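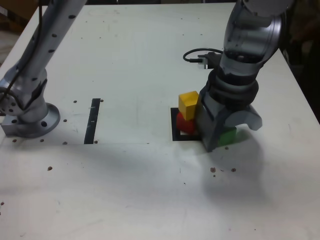

Figure 1. Two robot arms at a white table.

Week 7 - Reporting on local elections

Readings for this week are the Miranda chapter on turnout and the short piece by Lok-yiu Chuang on by-elections. Bring both to the tutorial.

A council election gets less coverage than a national one, and most of that coverage is written before polling day. Look at where the reporter stands when the story is filed. A story from a candidate's office reads differently from one written at a bus stop or outside a polling place.

Terms you need:
Turnout - votes cast as a share of enrolled voters. Check whether informal votes are counted in.
Margin - the gap between the top two candidates. In the Iglesias ward count we use in class it was 53 votes, from 997 cast.
Swing - change in a party's share since the last election. It means little if the ward boundaries have moved.

Vox pops
Street interviews give colour to a story but they are not a sample. Three people at a market can't tell you how a ward will vote. Write down where and when you spoke to each person, and ask whether they are enrolled there. 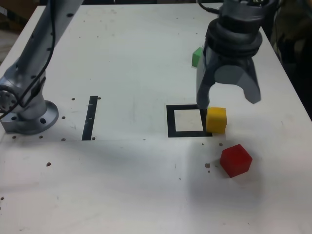 Figure 2. Coloured cubes on the tabletop, with the arms.

Tutorial task
Read the two Rolport by-election reports in the course folder, one by Hamisi Mwakyusa and one by Covadonga Toledo. Mark every claim about what voters think and note the source for it. Some have none. Then rewrite the opening paragraph of either report using only claims you can source. One page is enough.

Hand in by 16 August 2014.

Contact: Carmela Miranda, course convenor | © Course notes, not for resale | Back to top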